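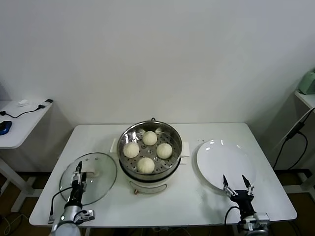 Re: Previx two-arm kit – worth the money?

From: Ankica Ristić
Date: 2018-06-09

Getachew Hadgu wrote:
> We're looking at the Previx kit from Jetex for the Waweru kitchen
> project. Quote is 1,140 per gripper plus 719 for the mounts and
> cabling. Has anyone run it on food tasks? Clundus is cheaper but I
> can't get a straight answer from them on fingertip options.

Quick one, in between runs. We've had the Previx pair since February, steamed bun task mostly. Lid, buns, plate.

Good stuff first. Slim fingertips are the reason to buy. They get in beside a lid knob without knocking it, and between buns on the tray if you leave a decent gap. Two fingers is plenty for this.

Glass lid is still the hard part. Left arm has to come down right at the knob, small error and it just skates off. Slowed the approach way down, better now. Not perfect.

Buns – grip force default is way too high, it leaves dents. Turn it down before you do anything else. The setting is burried in the second menu, manual has it wrong.

Cables. Hate them. They loop out by the table edges and you'll want clips, which are not in the box. Jetex wanted 3 weeks to send some so we bought our own.

Your 1,140 sounds a bit high, we paid 1,131 each and they threw in a spare set of tips. Ask for teh same.

Never tried Clundus so can't compare. If you want our force settings mail me off list, I'll send the file tonight.

Ankica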